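Center console panel: cleaning before refit

Suvisska_89
Panel is out and on the bench. Black plastic, matte, scuffed and dusty. Plan is dish soap and a soft brush, with the switches left in. 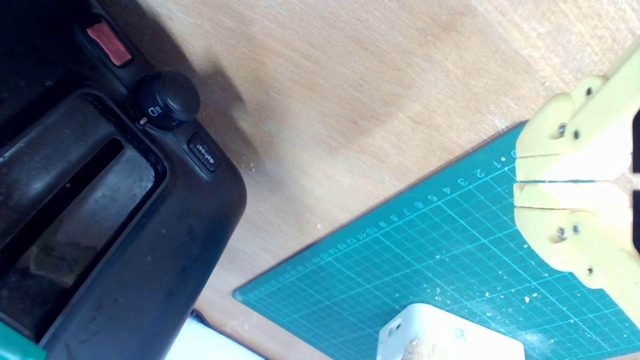 Re: Center console panel: cleaning before refit

grutard
Pull the rotary knob and the defrost button first. Water gets in behind them.

Suvisska_89
Disagree. Damp brush, no rinse. Clips on mine are brittle.

dtasdemir
Grutard is right. Dust sits along the edges of the big opening too. Vacuum that before any liquid.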